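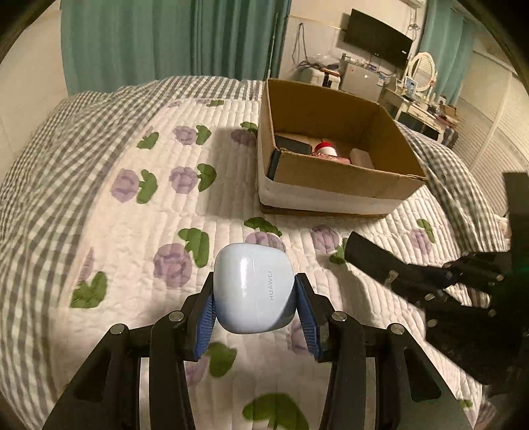

Do you need to book ahead for the Trukeo open house in Flinham?

Booking is only needed for the hands-on slots, and the rest of the afternoon is walk-in from 2 until the doors close.

Trukeo open house, Flinham – anyone been?
Hobby Robotics > Visits and Events

mapleandsolder
Joined December
Hello everyone! I've been reading here for ages and finally have something to contribute. We went to the March 2025 open house and had such a nice time that I talked about it the whole drive home, and my husband suggested (kindly) that I go and tell the internet instead. The big arm in the front hall draws the crowd, and it's very handsome, but what I really loved was the bedroom at the back, where they let you pick up the hand-held grippers yourself and move small things between the bed and a cardboard box. I must have picked up that little earbud case 7 times. The pads on the fingers are blue and textured, and you squeeze harder than you think you need to. I came in sure I'd be good at it, what with all my years of sewing, and I was terrible!

gearbox_gus
Glad you enjoyed it. I was less impressed, I have to say. I drove two hours to see robots, and the back room had people doing the work by hand. If I want to put earbuds in a box I can do that at my own house. The front hall demo was good, but it ran for ten minutes and then they stopped to let people ask questions, most of which were on the sheet they hand you at the door.

mapleandsolder
Oh, that's a shame about the drive. I did think the talk was short. But I liked having something to do with my hands, and the young woman looking after the room was so patient with me – she let me go again after everyone else in my group had wandered off for coffee.

tealeaf_tim
Have to side with mapleandsolder on this one. The back room was the best part for me, too. Holding the thing tells you a lot about why picking up a smooth little case is harder than it sounds. It's round, it's shiny, and the bedding under it gives when you push. At the Tkachenko demonstration last year everything was done on a flat bench with wooden blocks, and I came away thinking grasping was more or less solved. Ten minutes over a quilt fixed that.

gearbox_gus
Fair point about the quilt. I still say they should put an arm in there and let it try. People would forgive it for dropping things.

boltbucket
Did anybody get to ask about the Tresten kit? The flyer said it would be on show and I never found it. I have a bench at home waiting for one and a spouse who would like the bench back.

tealeaf_tim
It was upstairs, at the end of the hall past the coffee. There was a sign, but somebody had hung a coat over it. They had one on the table with the covers off and were happy to let you turn the joints by hand. No price yet, and I did ask.

boltbucket
Well, that explains it. I stood right next to that coat with a cookie in my hand.

quietpulley
For anyone going to the next one, get your name down for the hands-on room as soon as you're in the door. They take three people at a time and the line gets long after the talk. Also look around while you wait – the flowered quilt and the teal curtains made me feel like I'd walked in on my aunt's spare room, and it was nice to see this kind of work going on somewhere that looks lived in.
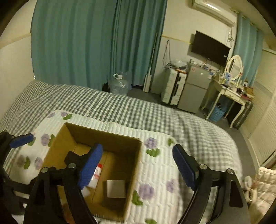 Bringing kids along (split from the open house thread)

gearbox_gus
Moved this over here since it was taking up the other thread. My view is that it's a fine outing for kids 10 and up. Younger than that, they'll be bored through the talk.

mapleandsolder
I'd go a bit lower! Our granddaughter is seven, and she drew pictures through the talk and then was far better with the grippers than I was. She did get tired of holding them up, so bring a snack and plan on a sit-down afterward.

quietpulley
The grippers are a stretch for small hands, in my opinion. My son needed me to hold one side. He didn't mind, and we still talk about it at supper.

boltbucket
Is there parking for a van?

quietpulley
Behind the building, through the second gate. The first one is deliveries.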